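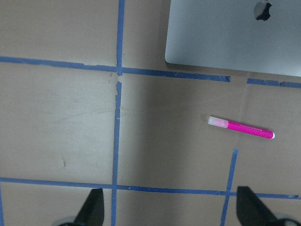 Joana Veloso tells me the rename tool alone was worth the money, and she has kept Drelley on every project since December. I'm nearly as fond of it! It's a refactoring add-on for the Girkano editor, and I gave it our oldest billing module, 1786 lines of it, with one method so long I used to get lost on the way down.

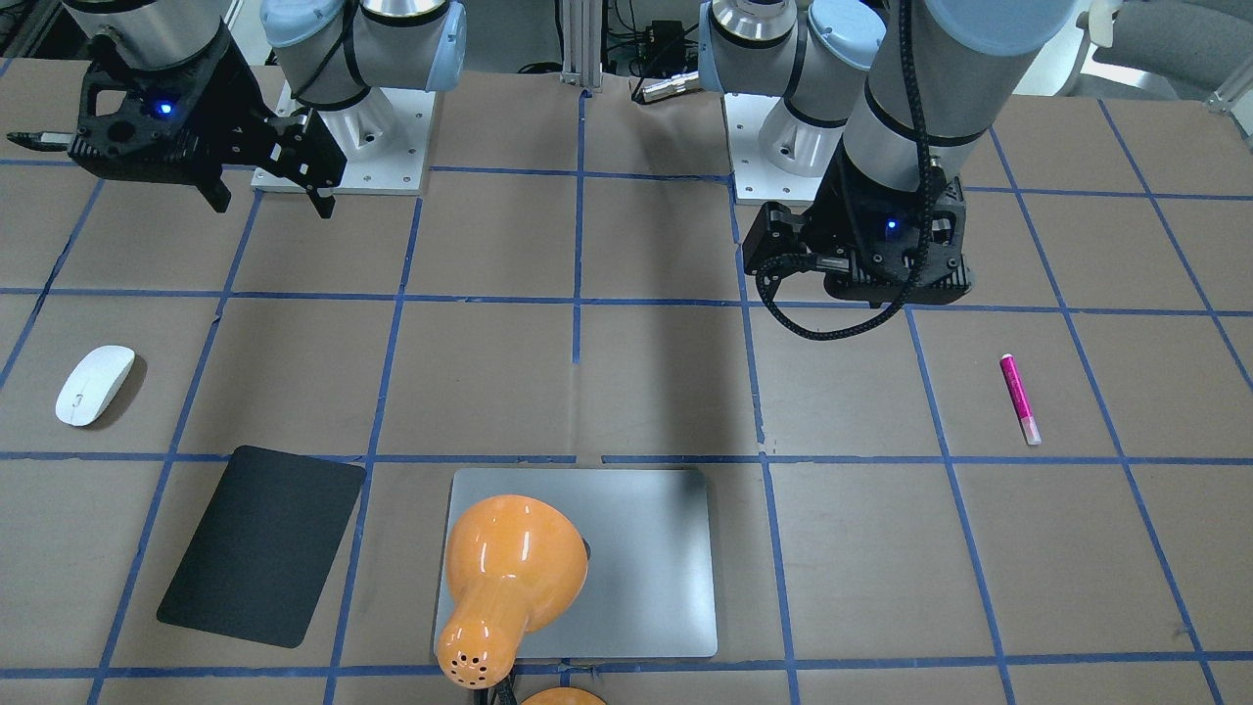 *Issue 8, p. 70*

Extract Method is lovely (it guesses parameter names better than I do), and the preview pane lets you back out of any step. Inline Variable was fussier – it skipped 2 spots inside a loop and never said so, which I only caught in the tests. Moving fields between classes is slow, too, and I'd like a progress bar. Still, I've bought my own license.

Leanne Pickering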